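Skondau Community Help › Small robots and automation › Safety and good practice

Rules for a table where a robot arm pushes objects: what should be written down?

Posted by Ilgın Soylu, 2021-05-09
Viewed 1,766 times

Hello all. I am responsible for a small teaching workshop and we have one robot arm with a simple rod finger. The students make it push plastic shapes on a wooden board. There is no gripping, only pushing. Until now the rules were in my head, and this was fine when I was alone with the arm. From December we will have two groups sharing the same table, and I must write a proper sheet for the wall.

I have read the manual of the arm, and I have read some parts of the safety standard for industrial robots, but much of it speaks of fences and big cells. Our arm is not so big. I don't want to copy 40 pages that no student will read, and I also don't want to forget something important.

My questions are these. Which rules do you have for hands near the board? Who is allowed to start the arm? And how do you keep the table the same for both groups, so that their results can be compared? The second group always complains that the board was moved.

Our table has a pegboard top and the wooden board lies on it. The blocks are red, yellow, green and blue, in several shapes. A normal working moment looks like so, with the finger down by the red cylinder:
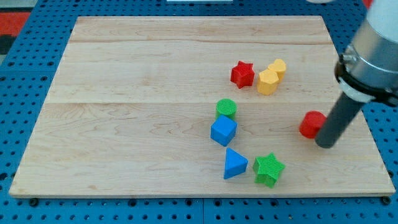
What I have in my draft already

Speed limit for all student programs.
Long hair tied, no scarves, no loose sleeves.
Emergency stop tested before the first run of the day.
One person holds the stop button and does nothing else.

Please tell me what is missing or what is wrong. If somebody has a ready sheet, I would be thankful to see it.

Ieva Toom
Marked as helpful

Dear Ilgın, your draft is good but it is mostly about the person and very little about the table. I would divide the sheet into two parts, because different people will look for different things.

For hands: we have the rule that no hand goes over the board while the arm can move. A paused program is counted as "can move". The person who wants to place a block again says "stopping", presses the stop, and only then reaches. After, the same person steps back and says "clear". It feels slow in the first week – then all do it without thinking. Also write who may release the stop. With us it is only the person who pressed it.

For starting: one operator at a time, and the name goes in the book before the motors are on. If the operator leaves the room, the motors are off. There are no exceptions for short coffee.

For the table I would write this:

Check by hand that the board does not slide on the pegboard. In your picture I see black knobs at the two front corners. Check these at each change of group, and write in the book if one was not tight.

Decide a lowest height for the tip of the finger and put it in the program as a limit, not only on paper. Your finger is very near to the wood. With a hard rod you can scratch the board, or load the joints of the arm, if somebody types a wrong number. We had a student program with 400 in the place where 40 was meant, and the limit in the controller saved us.

Decide a start position for the blocks. In your picture they are all on the right half of the board. If the other group begins with blocks on the left also, you cannot compare very much. Take one photo of the agreed start and hang it next to the sheet.

Look at the collar where the finger is attached. Put the bolt there on the daily check, together with the emergency stop.

About the standard: small size of the arm does not free you from a risk assessment. You must still make one and sign it. Ours is 2 pages, and it was accepted by our safety officer after she asked for one correction.

Burow_314

just put tape on the floor and tell them to stay behind it. we did this and had no problems. 40 pages is crazy

Kocabaş

I agree with Ieva in most points. For the tape I agree only half. Tape shows where visitors should stand, and this is useful, but the operator has to come to the board anyway, so it does not replace the stop rule.

One addition. Write what to do when a block falls from the table. At the Prircombe workshop this was missing from the sheet, and a student went under the table to catch a block while the arm was running, then stood up beside it. Now our rule says: fallen block stays on the floor until the run is finished.

I would also write the date of the last change at the bottom of the sheet, and remove old copies from the wall. We had three versions hanging and each group believed in a different one.

Ilgın Soylu

Thank you, this is very helpful. I will add the lowest height and the fallen block rule, and I will make the sheet in two parts as Ieva says. May I ask what you write in the book at the change of group, only the names or also the state of the board?

Ieva Toom

Both. Name, time, knobs checked yes or no, stop tested yes or no, and one free line for remarks.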